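4.3 Teaching a pick from a basket

This section covers setting up a pick from an open basket or bowl with the Cedia table-top pair. Before you start, finish the height calibration in 4.1 and fix the cloth to the table so it cannot slide.

People often ask us whether the Cedia can lay a breakfast table yet. It can do parts of it. Moving bread from a basket to a plate is within reach if the basket stays where you taught it and someone is standing by. Clearing up afterwards is not, and neither is anything involving butter. Please plan your jobs with that in mind.

1. Park the arm you are not using. In Rerby, open Arms, choose the idle arm and press Fold. Wait for the status to change to Parked.

2. Put the basket on the cloth with its long side running left to right. Keep it at least 60 mm from any edge of the table.

3. Set the payload limit to 300 g. The default is higher and will not warn you if the fingers have caught the basket.

4. Press Teach and lead the working arm by hand until the gripper is above the basket. Press Save point. This is your approach point.

5. Lower the arm with the fingers open until the tips are below the rim. Stop before they touch the bottom. Save the point.

6. Close the fingers at force level 2. For rolls with a hard crust you may go to level 3.

7. Raise the arm straight up to the approach point before moving sideways.

8. Run the job at slow speed, with your hand on the stop button, until it has gone through without a fault. Only then change the speed.

Caution: Do not reach into the basket while a job is paused. The fingers stay under power, and the arm will carry on from where it stopped.

Caution: The cable at the wrist needs room to bend. If it pulls tight at any saved point, turn the wrist back and teach that point again. 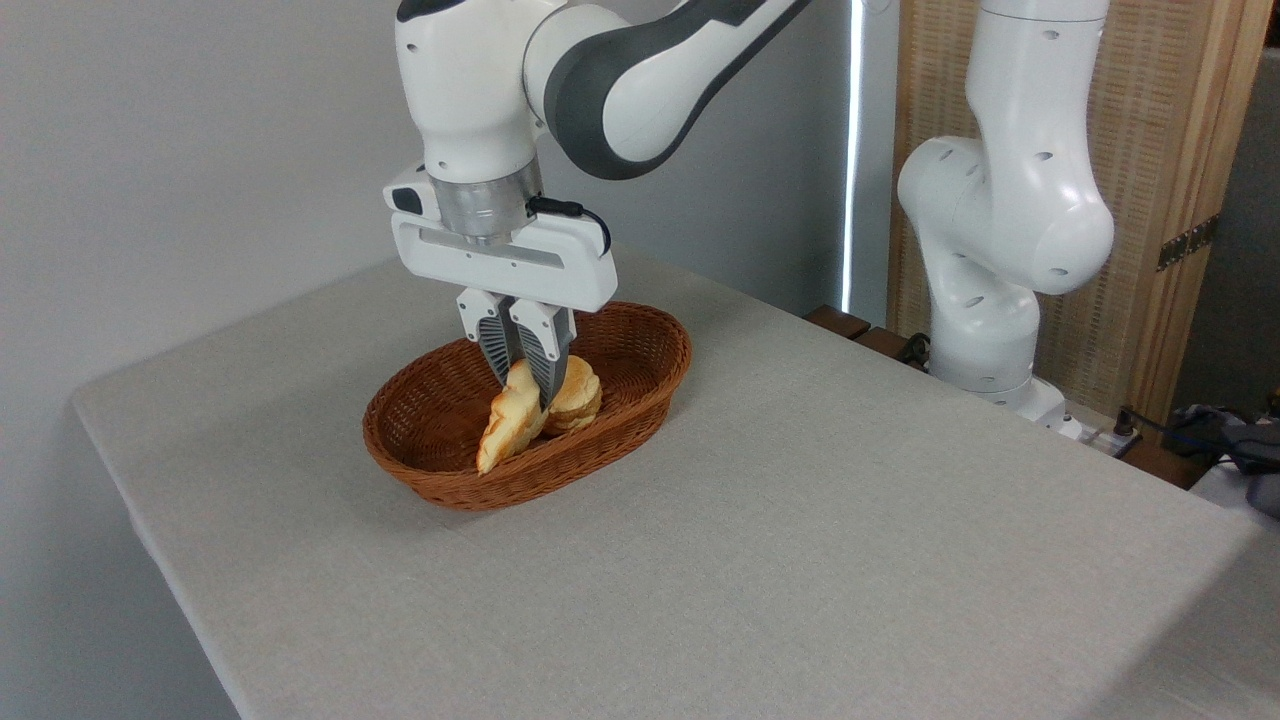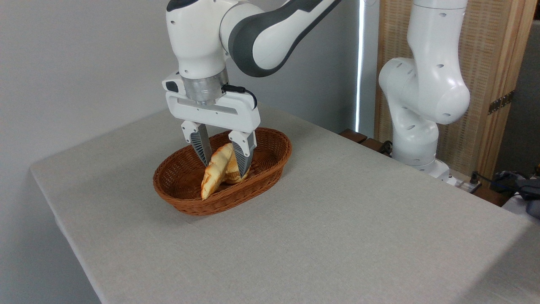
Food is harder for the gripper than the plastic blocks used in 4.2, as no two pieces have the same shape and many of them give when pressed. Rerby stores one closing width for each job, so a job taught on a thick roll may miss a thin slice. Where two pieces lie close together, as the bread does in this basket, the fingers can easily end up around both – teach the point over one piece and leave a gap beside it if you can. A woven rim is another thing to watch, because the ribbed fingertips can snag on it on the way out. If the basket lifts, lower the arm and open the fingers by hand from the Arms page. Fault 181 means the payload limit was passed. Clear it, check the basket has not moved and start again from step 4.

Note: Jobs saved before 12/13/19 do not hold a payload limit and must be taught again.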